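Search this site
Keyword or job number
Go

13 August 2021
Posted by Olga Yáñez, People and Hiring

Room Attendant and Robot Partner (two openings), Bekside House

We're looking for two people to join the housekeeping team at Bekside House, and I'd like to take a bit of space to tell you what the job is like now, because it has changed a good deal since we last advertised it and I would hate for anyone to apply for the old version!

Bekside is a guest house and meeting venue with 37 rooms, most of them bedrooms and the rest sitting rooms that get hired out for family parties, small weddings, company lunches and the like. If you have ever tidied a room after a family party you already know the sort of thing that gets left behind. Tissues, bottles, bits of paper, somebody's glasses. Since February we have been using robots from one of our suppliers' programs for part of the clearing up in the sitting rooms, and the people on the team have been working alongside them, teaching us (and the supplier) a lot as they go.

So what does a room attendant do these days? You will still make beds, clean bathrooms, change linen and do everything that takes a trained eye. In the sitting rooms, though, you'll work as a partner to the robot. You walk the room first, take away anything personal or breakable, and decide whether the robot should start or whether it's quicker to do the room by hand. Then you stay close by while it works through the litter on the tables, stop it if you don't like what you see, and finish off afterward with the polishing, the cushions and the final look around. You also write up each room in the shift log, in your own words. Lærke Brøndum, our head housekeeper, reads every one of those notes, and a lot of what we've changed this year came straight out of them.

I should be plain about what's good and what's still hard. Bending over low tables all day is rough on the back, and the team tells us they feel the difference there. On the other hand, there's more standing and watching than there used to be, and some people find that tiring in its own way. Shiny tabletops are tricky, and so is anything crumpled or see-through. Some days you will be faster than the robot and you'll know it, and we ask you to be patient anyway. The pace of a shift is different too, with more stops and starts and more talking over the radio. Hafþór Juhl, who has been with us longer than I have, was quite against the whole business at first and now trains the new starters, though he still folds every throw himself and I wouldn't dare suggest otherwise.

No jobs were cut when the robots came in, and these two openings are new hours on top of what we had. We put that promise in writing to the staff and we'll gladly show you the letter at interview.

Clearing the table in one of our sitting rooms:
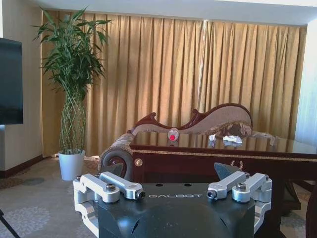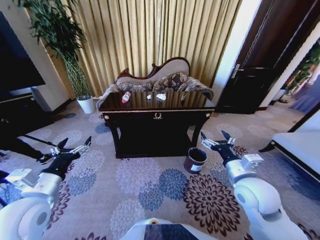

You don't need any technical background. We'd love to hear from you if you've cleaned for a living, looked after a home or a relative, worked in a kitchen, or done any job where you had to notice small things and speak up about them. You do need to be able to stand for most of a shift, lift a full linen bag with help, and write a few clear sentences in English. Training lasts 22 days, all of it paid at the full rate, and you'll be paired with an experienced attendant the whole time.

Shifts are 80 hours a month to begin with, mornings or afternoons, and we try hard to keep people on the same pattern once they've settled into one. There is a signing payment of $900 after training, a hot meal on every shift, and free parking behind the laundry. If you need school hours, please say so in your application and we'll see what we can do.

To apply, write to Olga Yáñez at the front office or drop a letter in at reception. A page is plenty. Tell us about a room, a kitchen or a workshop you've looked after and what you liked to get right in it. You're also welcome to come and watch a sitting room being cleared before you decide, and Lærke will happily walk you around and answer questions. Just ask for her at the desk.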